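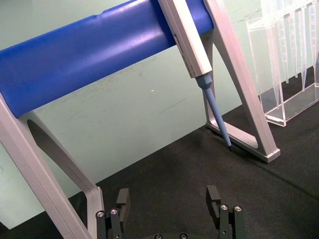 Jurkuma cell – progress report, November 2020
To: Souad El Idrissi
From: Nahuel Echeverría

Short one this time, been in the lab most of the week.

Where we are. Cell is up and running again after the wrist cable swap. Old cable had a break inside the jacket near the last clamp, camera dropped out every time the wrist turned past a certain point. New one from Detora, routed outside the arm with more slack. No dropouts since. Kept the old cable in the drawer in case they want it back for warranty.

Gripper. Both fingers taken off, cleaned and refitted. One of the screws had backed out, so the open width was off and the finger was touching the pipette stand on approach. All finger screws now have thread lock and a paint mark. Please ask whoever runs the cell to look at the marks before first run of the day, takes a minute. Spare fingers ordered from Tundisa, 2 sets, not here yet.

Bench layout. Stand and tip rack are on their taught spots again. Black mat stays for now – the stand slid on the bare green surface when the arm bumped it, and the mat holds it better. Downside is the mat itself can creep. I want to tape the corners and re-teach, half a day. After that nobody moves the stand without telling me pls.

Calibration. Wrist camera redone after the cable work, then the pick points for the stand and the rack. The rack took longest. Clear plastic is hard on the camera, it picks up the wrong edge when the overhead lights are on. Running with the lights dimmed for now, which is not a real fix. Want to try a matte strip along the back of the rack.

Test runs. 506 pick and return cycles logged since the restart, more than 200 of them unattended. 4 stops. Two were the light problem above, one was me leaning on the door switch, one I can't explain yet. Log for that one is saved, sent to El Sherbiny for a look at the controller side.

Money. Cable and finger sets come out of the maintenance line, both inside what we agreed. Nothing else spent. If the matte strip doesnt work I will ask for a small light hood, quote to follow.

Next
– tape mat, re-teach stand and rack
– fit new fingers when they arrive, keep old set as spares
– answer on the unexplained stop
– write up the daily check so its not only in my head
– full service in February, arm will be down for it, please keep that week free of demos

Need from you: OK for the February downtime, and a name for a second person to train on the restart. Can't be just me.

Nahuel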